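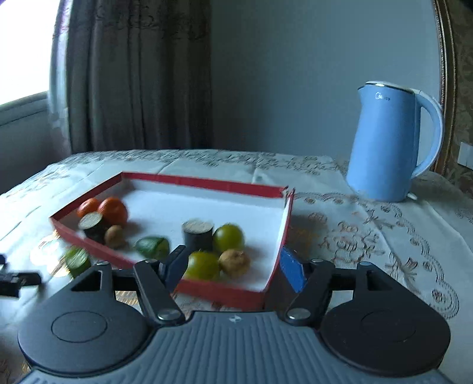

Figura 1. Frutos e outras peças numa tampa de caixa vermelha com interior branco.

Unidade curricular de Fisiologia e Tecnologia Pós-Colheita
Apontamentos de apoio à aula 6: respiração, etileno e conservação

1. Âmbito
Os presentes apontamentos complementam a exposição teórica e não dispensam a consulta da bibliografia indicada no programa. Considera-se pós-colheita o período compreendido entre a separação do fruto da planta-mãe e o seu consumo ou transformação. Durante esse período o fruto permanece um órgão vivo: respira, transpira e consome as reservas acumuladas.

2. Padrões respiratórios
Os frutos climatéricos apresentam um aumento acentuado da respiração no início do amadurecimento, acompanhado de produção autocatalítica de etileno. Incluem-se neste grupo a banana, a maçã, a pera, o kiwi e o abacate. Podem ser colhidos na maturação fisiológica e amadurecer depois, em câmara ou em casa do consumidor.
Os frutos não climatéricos, entre os quais os citrinos, a uva, a cereja e o morango, não exibem esse pico. A sua qualidade gustativa pouco melhora após a colheita, pelo que a data de corte deve ser determinada com base no teor de sólidos solúveis e na acidez titulável.
Nos citrinos, a cor da casca não constitui indicador seguro da maturação interna. O desverdecimento com etileno atua sobre a clorofila do flavedo e não altera de forma relevante a composição do sumo.

3. Perda de água
A transpiração depende da diferença de pressão de vapor entre o fruto e o ar, da relação entre superfície e volume e da integridade da cutícula. Os frutos cortados perdem água com maior rapidez e ficam expostos à contaminação microbiana e ao escurecimento enzimático.

4. Caso de estudo: entreposto de Keltau
O entreposto da cooperativa Bramden, em Keltau, dispõe de 6 câmaras e recebe lotes de até 470 caixas. Em maio, uma câmara com laranja foi carregada também com maçã. Os alunos deverão analisar:
a) os efeitos do etileno libertado pela maçã sobre a laranja armazenada;
b) a compatibilidade das temperaturas recomendadas para as duas espécies;
c) as medidas de ventilação e de separação de lotes a propor.

5. Trabalho a entregar
O relatório, redigido individualmente, deve ser submetido na plataforma Arriaga até às 18h00 da véspera da aula seguinte. As tabelas de apoio encontram-se na página 46 do caderno de exercícios. Não serão aceites relatórios enviados por correio eletrónico.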